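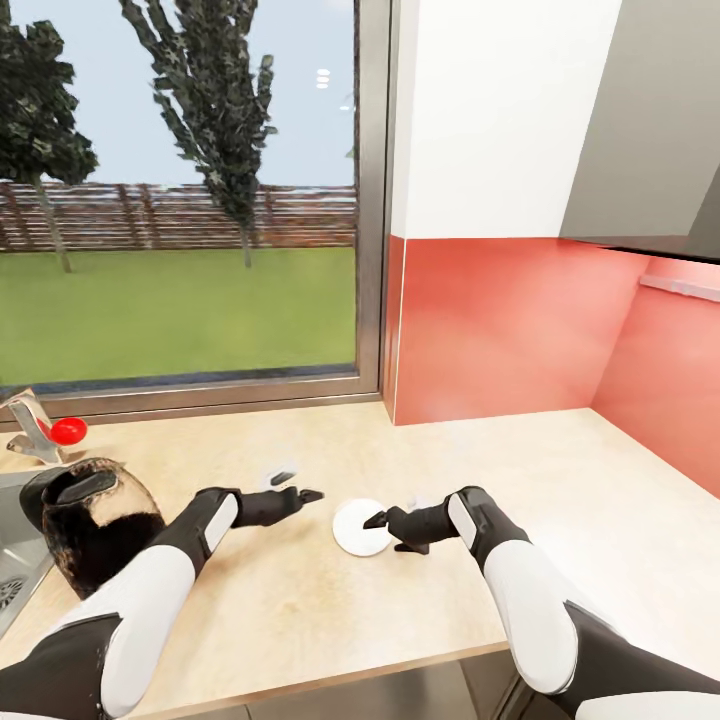 December, 6.40 a.m.

Commenced at the Ranasinghe grounds ahead of the forecast heat. The overnight minimum did not fall below 19 degrees and the soil probe at the eastern bank gave a poor reading for the third consecutive visit. The irrigation controller had been reset to its factory program, presumably during last week's power interruption, and stations 2 and 5 had therefore received no water. The program has been re-entered and a printed copy placed inside the cabinet door.

The annual turf and grounds schedule was reviewed with Lamduan Thongsuk at 7.30. The present agreement covers 154 visits across all sites, of which 11 remain before the renewal date. It was agreed that the remaining visits should be weighted towards Zolach, where the couch has been allowed to become spongy and will require a proper scarification before any top dressing is considered. Ms Thongsuk would prefer that this be done before the new year. I advised that the work would be better held until the plants are growing strongly and water can be guaranteed for a fortnight afterwards. The matter was left open.

Mowing heights are confirmed as follows for the month: couch at 25 mm, kikuyu at 40 mm, buffalo at 50 mm in full sun and 60 mm beneath trees. The crew had been cutting the buffalo on the southern side at the kikuyu setting, and the scalping along the path edge is considerable. A note has been made on the run sheet. Clippings are to be returned at every site except Zolach.

The Grindari mower is again out of service. The drive belt was replaced in October and has frayed on the same side, which suggests to me that the idler pulley is out of alignment – the workshop does not share this opinion. A loan machine has been requested. In the meantime the Gastik unit will be carried between sites, at a cost of 35 minutes per day in loading and travel.

Hinata Yokoyama completed the fertiliser inventory before lunch. Stock of the slow-release product stands at 4 bags, which is insufficient for the January application. An order has been raised. She also reported that the spreader had been returned to the shed without being washed out, and that the gate was seized with residue. The crew will be reminded in writing.

An account for 1,183 dollars was received from the green waste facility. It includes a contamination charge to which I intend to object, as the load in question was pruned lilly pilly and nothing else. The weighbridge dockets are with Ms Yokoyama.

Afternoon spent on edging and hand weeding at the front beds. Bindii is well established near the letterboxes and has already set seed, so spraying would serve little purpose now. It has been entered for treatment in winter. Some curl grub damage near the tap, to be checked after dark with soapy water if time permits.

Left site at 3.15 p.m. Hose reel fitting still to be collected.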